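18th February
By Raili Kiiskinen
7 min read

4. Timing of the Appraisal and Its Effect on Closing

The sales files reviewed for this section came from two brokerages, Nieminen and Brileson, and cover 1282 completed purchases of single-family homes. In each file we recorded the date of the signed contract, the date the lender ordered the appraisal, and the date of closing. Purchases made without a loan were left out.

Most lenders ordered the appraisal within four days of the signed contract. Where the order was placed later than that, closing was more likely to be moved at least once. The pattern held in both towns studied, Isari and Fesine, although it was weaker in Fesine, where fewer appraisers are licensed and waiting times are long for every buyer. 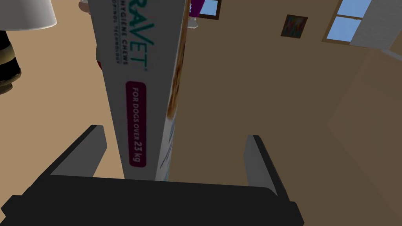
Figure 4. Rendered view.

A low appraisal had a separate effect. When the appraised value fell below the contract price, the buyer and seller usually agreed on a new price, and the loan papers then had to be prepared again. In around 40 of the files the sale closed at the first price and the buyer paid the difference in cash. These buyers tended to have larger down payments, and their closings were seldom delayed.

The files do not show why some orders were placed late. Loan officers may have been waiting for income records or for the buyer's approval of the fee. Section 5 returns to this question using the January interviews.

Comments (2)

hallway_desk: Were new-build homes counted? Appraisals on those run on a different clock in my county.

M. in Fesine: We waited weeks for ours and lost our rate lock. Would like to see that cost in the next section.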